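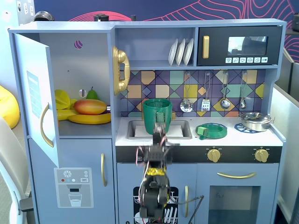
4.1 What to buy first

Planning for a small manipulation lab usually starts with the arm, and we would like to argue for starting with the tasks. A toy kitchen gives a surprising number of them for very little money, and it was the first line in our budget. Lifting a cup over the sink (Figure 2, first panel) already tells a buyer a good deal about what to look for: the gripper must open wide enough for a mug with a ridged rim, and the arm must reach over the front edge of the counter with some height to spare. The fridge shelf asks for something else again, with fruit of several shapes sitting close together behind a door that swings outwards. We wrote these demands down before asking for a single quote, and the list of arms we were considering shrank at once!

Two suppliers, Morneo and Sheehan, were then asked to price the same package: one arm, a set of spare servos, cabling and a mount. The Sheehan quote was lower on paper but left out the spares. Once these were added the two came within 50 pounds of each other, and we chose Morneo for its shorter delivery time. The full order, without the kitchen, came to 1167 pounds. Hok-lam Chiu drew up the purchase plan and kept 40 pounds back for tape, screws and replacement wire, a small sum that we would now happily double.

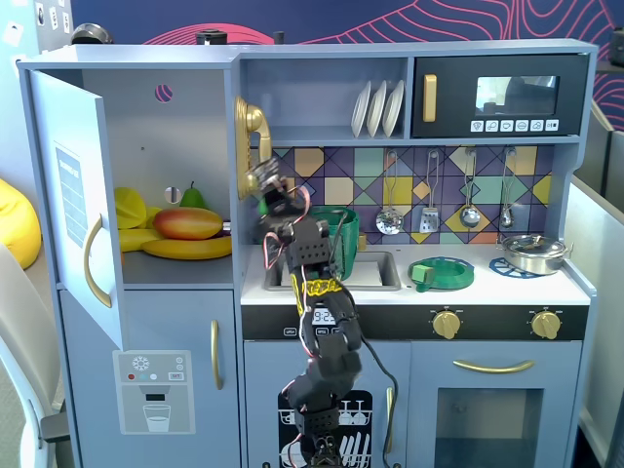 Reach is the figure that sales sheets make hardest to compare. Makers tend to quote it with the arm stretched out flat, and a kitchen is worked mostly upwards and forwards. For that reason we added a telephone test to the plan. The gold handset hangs on the left of the upper section, higher than the sink and level with the plate shelf, and in the second panel of Figure 2 the fingers are just in front of it and slightly below. Any arm on a shortlist should be able to get there from its mount with the gripper turned to the side. It is a lovely quick check — a tape measure and a paper sketch are enough to try it before any money is spent. Wires deserve a place in the same sketch, as ours loop along the sides of the arm and need enough slack for the highest pose.

Figure 2. The arm at the toy kitchen in the Farside room. First panel: green cup held above the sink. Second panel: gripper near the telephone.

4.2 Spreading the cost

We split the spending into 3 stages, with the kitchen and props first, the arm second and the spares last. The stages let us use money from two budget years, and the order for the arm went in during January. Our partners at Dindine followed the same plan but bought their spares together with the arm, which saved them a second delivery charge. We would do it their way next time.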